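Search this site Go

Studio Answers Questions on Island Kitchen Update
21 Jul 2022
By the Editorial Desk

The spring update to Island Kitchen, the mobile cooking game published by Drondau, changed how players earn coins and drew 3,127 messages to the support office. The studio's head of player services agreed to answer questions on behalf of the team.

"The May update removed 154 recipes that had become unprofitable to cook," the head of player services said. "Players had kept ingredients for them, and we should have announced the exchange rate earlier."

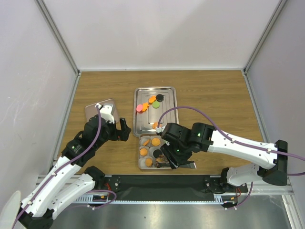
Under the revised rules, each retired recipe is worth 300 coins, credited at the next login. Baking orders are handled separately. A player who accepts one must now fill every place on the tray before the oven timer begins, and the game's tray follows the ordinary kitchen kind, a metal muffin tray lined with white paper cups. "Partial trays were the most common source of lost coins," the studio representative said. "That loss has been removed."

Asked about websites that promise free gold, the representative was firm. "We do not issue coins through any outside program. An account that uses one will be suspended, and purchases made on it will not be refunded."
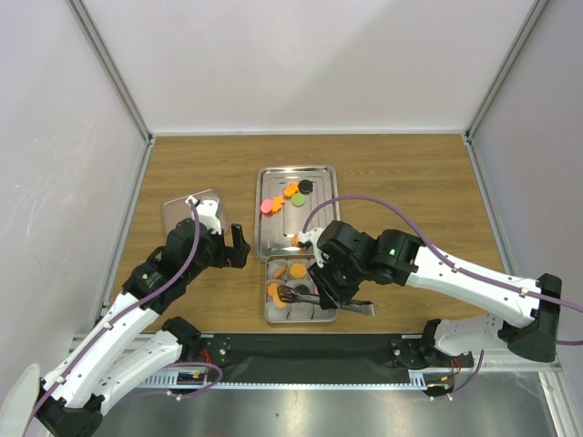

Suspended players may appeal once, through the Zultament help desk. The Catance server group will receive the same rules next, with a storage limit of 400 items per player. No date has been set for the Afridi event map.

"We will publish the date when testing is complete," the representative said.

Contact | Copyright 2022 | Back to top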